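Why is it so hard to breathe at the top of a mountain?

Have you ever gone up a really high mountain road in a car or a bus? If you have, you might remember your ears going POP! That's one of the first clues that something strange is happening to the air outside.

Air feels like nothing, but it has weight. Think of a huge pile of blankets. If you were lying at the bottom, all the blankets above would squash down on you. Air does the same thing! At the seaside you are at the very bottom of the pile, so the air around you is squashed up nice and tight. Climb a mountain and there is less air on top of you, so it spreads out. Grown-ups call this "thin air".

What does thin air do to you?

Every breath you take brings in oxygen, and your muscles and brain need lots of it. In thin air, each breath has less oxygen in it. So your body gets clever. You breathe faster, and your heart beats faster too, to carry the oxygen round more quickly. Just walking up the stairs of your hotel can leave you puffing like a steam train!

Some travellers get a headache or feel sick. This is called altitude sickness, and it can happen to anybody, even very fit people. If you feel poorly up high, tell a grown-up straight away. The best cure is to go back down.

How do travellers get used to it?

Slowly! Roy Mellor takes families walking in high valleys every August, and he has a rule he makes everyone say out loud at breakfast: "Climb high, sleep low." You can walk up to a high pass in the daytime, have your sandwiches, look at the view (and what a view!) and then come back down to a lower village for the night. After a few days your body starts making extra red blood cells, the tiny carriers that take oxygen around inside you.

Try it at home: the magic bottle

You don't need a mountain for this one - but if you're off to visit one, take an empty plastic bottle with you. Screw the lid on tightly at the very top, then keep it shut all the way down. By the bottom it will have gone all crinkly, as if a giant had squeezed it. The thicker air outside is pushing in!
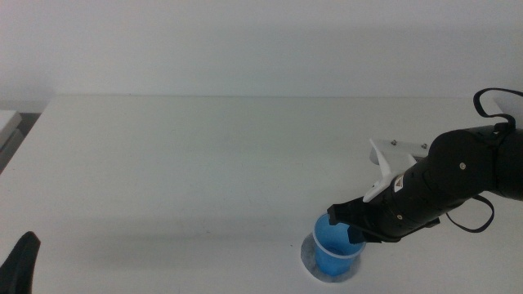
A black robot arm reaching down over a white table.

Going on a plane instead? Your crisp packet will puff up like a pillow once you are in the air, which is the same trick backwards.

Words to remember

Altitude - how high up you are, measured from the level of the sea.
Oxygen - the part of the air your body needs.
Pass - a way through between two mountains, often with a road or a path over it.

Written by Golshifteh Shojaei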